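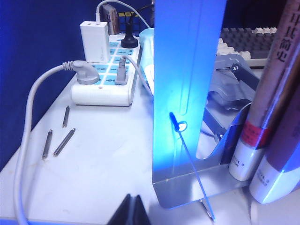 *La regleta, los cables y los tres separadores, vistos desde la muñeca del robot.*

**Marzo, poco antes de medianoche**

Estoy demasiado despierta para dormir, así que escribo. Hoy he avanzado por fin con la hoja de buenas prácticas de la mesa, la que llevo prometiendo desde que Prata pasó a compartir banco de trabajo con el proyecto Stamell. ¡Y me ha gustado! Yo, que hace un año salía corriendo en cuanto alguien decía la palabra «norma».

La hoja vieja tenía 40 puntos. La leí entera con un café y me di cuenta de que la mitad hablaba de máquinas que ya no tenemos, y que tres puntos distintos decían lo mismo del botón de paro con palabras diferentes. La nueva tiene 11, cabe en una cara y se lee de pie, con el brazo delante. Los apunto como han quedado hoy, porque mañana seguro que los retoco:

1. Antes de dar corriente, mirar la mesa entera desde los dos lados.
2. Ningún cable cruza la zona de alcance sin estar sujeto.
3. Los conectores de la regleta, bien metidos hasta el fondo.
4. Tornillería y separadores sueltos, a su bandeja. Si forman parte de la tarea, se anotan.
5. Paro de emergencia al alcance de la mano, probado al empezar el turno.
6. Primera pasada siempre a velocidad reducida.
7. Nadie mete la mano con el brazo habilitado, ni para «un segundito».
8. Pieza que no está en la hoja de tarea, pieza que se pregunta.
9. Cambio de dedos o de pinza: se apunta y se recalibra.
10. Todo casi accidente se escribe el mismo día.
11. Al acabar, brazo en reposo y mesa como dice la hoja.

El punto 2 me ha costado una hora larga. El cable gris claro que sale por la izquierda de la regleta hace una curva amplia y baja pegado a ese lado de la mesa, y yo quería escribir «cables recogidos» y ya está. Pero recogido, ¿cómo? Una curva holgada trata mejor al cable que un tirón recto, eso lo tengo clarísimo, y lo que me preocupa es que la curva pueda moverse de sitio entre una sesión y otra. Al final he puesto «sujeto» y he añadido una nota sobre el radio de la curva – sin números, que luego se discuten los números y se olvida el cable.

Con el 4 me lo he pasado en grande. Los tres separadores metálicos que están tumbados junto a la regleta son finos, brillan en las puntas y cada uno apunta hacia donde le da la gana. Para una persona son tornillería. Para quien programa el agarre son tres orientaciones que alguien tendría que haber escrito en algún sitio. Por eso la segunda frase del punto. Mi primera versión los mandaba a todos a la bandeja sin preguntar y habría sido una norma estupenda para estropear el trabajo de los demás.

También he estado un buen rato con la escuadra de chapa, la alta, la de la ranura larga. Con la luz azul encima la cara se pone casi cian y el agujero redondo suelta un destello blanco. Es precioso, y es también el argumento que me faltaba para pedir que la iluminación aparezca en la hoja de tarea. La chapa devuelve lo que le echan, y una cámara de muñeca que trabaja tan cerca se lo traga todo. No he querido meterlo como punto doce. Lo he dejado en el reverso, en «condiciones», junto a la altura de la mesa y el tipo de pinza.

Me queda una duda con la varilla fina que baja inclinada desde el agujero. ¿Pieza de la tarea o pieza suelta? Según mi propio punto 8, se pregunta. Lo he preguntado por el canal de Stamell y a estas horas no contesta ni un alma, claro.

En Flosilness usan una lista de 6 puntos y presumen mucho de ella. La he leído y es buena, sobre todo la parte de casi accidentes, que he copiado con todo el descaro (se lo diré). Los de Ultstead, en cambio, tienen un documento larguísimo que empieza por las definiciones, y en la página de definiciones me perdí yo y se pierde cualquiera. Aunque tienen una frase sobre la velocidad reducida tan clara que me dio envidia.

Mañana:
- pasar la hoja a limpio y plastificarla
- decidir qué cuenta como «zona de alcance» cuando el teclado está en la misma mesa
- pedir bandejas con tapa
- revisar la traducción del reverso

Lo del teclado me va a quitar el sueño. Si quien escribe está sentado delante, la mano está dentro o está fuera según quién dibuje la línea. Creo que la voy a dibujar con cinta en la propia mesa, y que se vea.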